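Keeping the Small Arm Honest

The training room at Flurnlow has one robot that gets more attention than machines ten times its size. It is a desktop arm, gray plastic links joined by hobby-grade servos, and Marites Macapagal has been looking after it for two years.

Her routine starts at 7:30, before the apprentices come in. She powers the arm up, sends it to its folded position and watches the way it gets there. A joint that hunts back and forth usually has a loose horn screw. A joint that arrives late is more often a cable snagging at the elbow. She writes both kinds in the same spiral notebook, with the date of the fix.

"You learn more from the first move of the day than from any diagnostic screen," Macapagal said.

The servos are the parts that wear out. She swaps the gripper servo after 4,000 cycles whether it complains or not, and keeps spares from a supplier called Brallico in a drawer under the bench. A swap takes her 15 minutes. Centering the new servo before the horn goes on is the step apprentices skip, and it costs them the rest of the morning, as every taught position is then off by a few degrees.

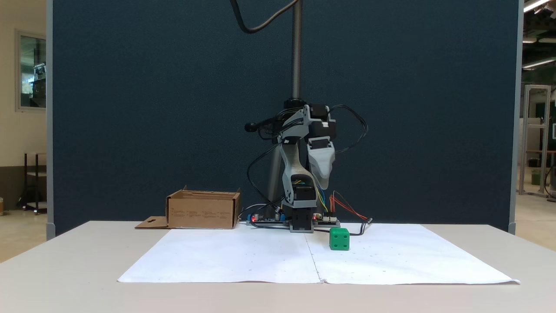 The arm folded at its station, gripper closed, with a green cube on the paper work area.

Calibration is done on paper. Macapagal puts down fresh sheets when the old ones get too marked up to read, then runs the arm through a set of touch points and measures the error with a steel ruler. Anything over two millimeters goes back to the notebook. In October the error on the far side crept up to five, and she spent most of a week on the shoulder before finding a hairline crack in a link. Jonalyn Yap, who runs the print shop upstairs, made a replacement overnight with thicker walls.

Wiring is the other steady job. The leads flex every time the arm moves, and the insulation gives out first where they leave the link. Yap would like to replace the whole harness with a ready-made one from Tivetti. Macapagal prefers to crimp her own, and so far she has won that argument on price: a new set of leads costs her less than $20.

The arm is due for new shoulder servos next. They have been ordered, and the old pair will go to the apprentices to take apart.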